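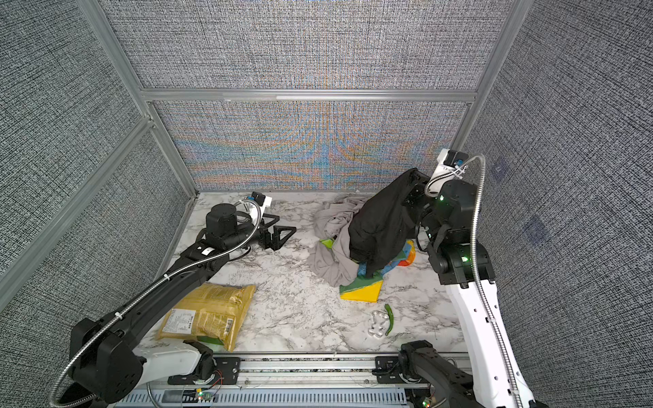

**Grirkell Coin Club | Gear Reviews | 2018-12-07**

I've been keeping my savings on a Sitov hardware wallet for 19 months and I'm still a little in love with it, so when the club asked for a write-up I had my hand in the air before anyone finished the sentence.

Quick background for newer members: a hardware wallet holds your private keys on its own little chip, so your computer never gets to see them. You approve each payment on the device itself, with real buttons you can press. The Sitov has two of them, and they click! I know that's a silly thing to care about, but after a year of mushy touchscreens it makes me happy every time.

Setup took me 21 minutes, and most of that was copying the recovery words onto the card (slowly, in block letters, and then all over again because my handwriting is terrible). The screen shows one word at a time and then quizzes you on them in random order. Please do the quiz. Please don't take a picture of the card with your phone.

Day to day, it's lovely. Plug it in, type the PIN, check the address, press, done. The desktop app finds the device right away on my old laptop, and the transaction list is easy to read even with a pile of tiny test payments in it. I paid $90 for mine at Melnychuk Electronics, and given what prices have done this year, the wallet has held its value a lot better than what's inside it.

A few gripes. The cable is far too short. Adding a second coin means installing a separate applet, and there's only room for a handful before you have to start deleting. The firmware update in the spring also reset my display settings, though the balances were all where I'd left them.

I tried the Cusness card wallet for a while too, and it's slimmer and prettier, but reading a full address on that narrow screen made me squint. If you mostly buy and hold, get the Sitov, and pick up a longer cable while you're at it.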